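4.2 Comparison of hand-held grippers

We compared two hand-held grippers for collecting demonstrations of thin-object handling. The first, which we call Drudum, has a curved finger and a light housing. The second, Ambaye, closes two straight fingers through a rack and was designed for parts with flat faces. Both were built from the Ultham base design and differ from it only in the fingers, the spring, and the trigger linkage. The trigger travel was set to the same length on both before the trials began.

Each operator completed 40 trials per gripper, split evenly between two tasks. In the edge pick, a thin plate lies flat on the table and has to be gripped by one edge, lifted clear, and set down inside a taped outline. In the handover, the plate is passed from one hand to the other and then set down. The order of the grippers was switched between operators. Practice was limited to 20 minutes per gripper. Operators were told to work at a pace they could keep up for the whole session, and they could stop and rest between trials but not during one.

A trial was marked as failed if the plate was dropped, if it touched the table again after the first lift, or if the pose estimate was lost for longer than 200 ms. We kept this last condition separate in the logs, as it says more about the tracking than about the fingers. Trials that failed for both reasons were counted under the drop.

In the edge pick, most failures with Drudum came at the moment of closing. The curved finger meets the plate at an angle and tends to push it forward before the tip gets underneath. Operators learned to pull back slightly while squeezing, and after that the problem became less common, although it never went away. Ambaye closed more cleanly on the edge but was harder to bring in low – its housing touches the tabletop before the fingers are level, so the wrist has to be tilted. In the handover the difference was smaller. Two operators preferred Drudum here because the tip can be seen past the housing.

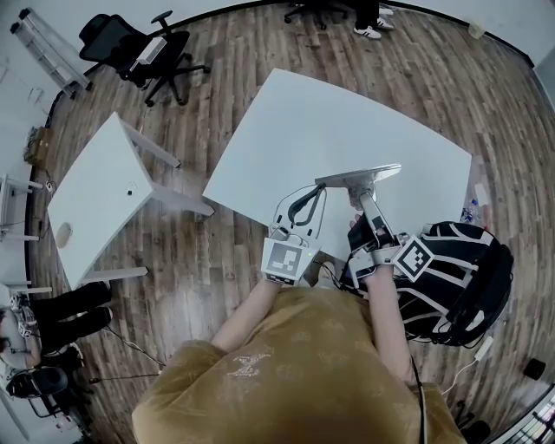 Figure 7. Bimanual trial with a hand-held gripper in each hand. The gripper on the right holds a thin plate by its edge.

Cable routing had more effect than we expected. In the July pilot the cables hung straight down from the grips, and operators reported a pull at the wrist whenever they reached across the table. We added slack for the main study. The complaints became rarer, but a loose loop can catch on the table edge, and this ended several trials that were then repeated. Repeated trials were not counted.

Marker visibility was the other limit. With the wrist tilted for a low approach, the marker on the gripper turns away from the overhead camera and the pose estimate becomes noisy. We tested a larger marker, but it struck the other gripper during handovers and we went back to the original size. A second camera would likely solve this. The Dutberg controller accepts a second video input, but we did not have a calibration procedure that held for a full session, and the results reported here use the overhead view alone.

Video review was done by Elfriede Hollmann, who did not take part as an operator. Trials on which the log and the video disagreed were watched a second time and the video label was kept.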